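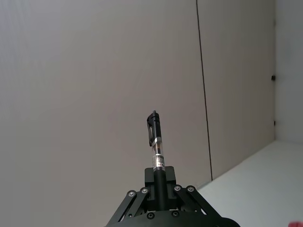 THE PEN DRAWER, AND OTHER PLACES PENS GO TO DIE

From the Grulel Shared Office newsletter, the Desk Matters section

Every summer the stationery shelf at Grulel gets a reckoning, and every summer it's the pens that come out of it worst. The staplers are fine. The tape is where the tape lives. The pens, meanwhile, have spread through the building like rumors, and most of them no longer write.

So in July we emptied the big drawer under the mail slots, the one with the sticker reading "PENS (WORKING)," a label that had been optimistic for years. Out came a heap of ballpoints, several highlighters the color of weak tea, a set of hex keys, half a birthday candle, and a key that fits no lock on any floor. The key has gone on the hook by the door, where it will be ignored by everyone equally.

The test was simple. Each pen got five seconds on the back of an old Moreira invoice. If it made a line, it stayed. If it made a groove, it went in the box for recycling. If it made a blot, it went in the box very quickly, followed by a trip to the sink.

We had been told by last year's newsletter (by me, in other words) that a dead ballpoint can be brought back by scribbling hard on the sole of a shoe. I tried it on 24 pens and two shoes. One pen recovered. Both shoes are still blue.

What we learned about pens, for whatever it's worth to you on a slow afternoon:

Click pens outlast capped ones around here, mostly on account of the caps. A capped pen in a shared office is a pen and a cap for a day or so, and after that they lead separate lives.

A clip is worth having. Pens with clips get clipped to things, and things can be found. Pens without clips roll.

Plain black ink gets borrowed and sometimes comes back. Green ink never comes back. We have stopped ordering green.

Clear barrels are a kindness. You can see how much ink is left before you start signing for a parcel, with the courier watching.
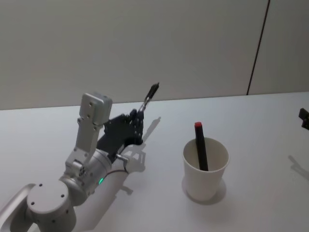
By the Desk Matters editor
24 August 2024

Now for the tables. Since the drawer had gone so well (see shoes), we moved on to clearing the tops of things, and I am pleased to report that there is a good stretch of pale tabletop to be had in this building once the paper is off it. I had forgotten what color ours were. The Vosent catalog calls the finish "Quiet White," which is a lot to live up to, and every coffee cup in the place has taken it as a challenge.

The new arrangement is as follows. Pens live in the cups at the ends of the tables, point down. Paper that has been on a table overnight goes to the tray by the copier. Paper that has been in the tray for 30 days goes into recycling, and no, there won't be an email first – the tray is the email.

Refills have been ordered from Ralevari, who wouldn't sell us fewer than 1,000 sticky notes along with them. If your desk could use some sticky notes, please come by. If your desk could not, please come by anyway.

Anyone still holding one of the good pens, the ones with the nice firm click, may return it to the cup after hours. No questions will be asked, and the lights by the mail slots go off at seven.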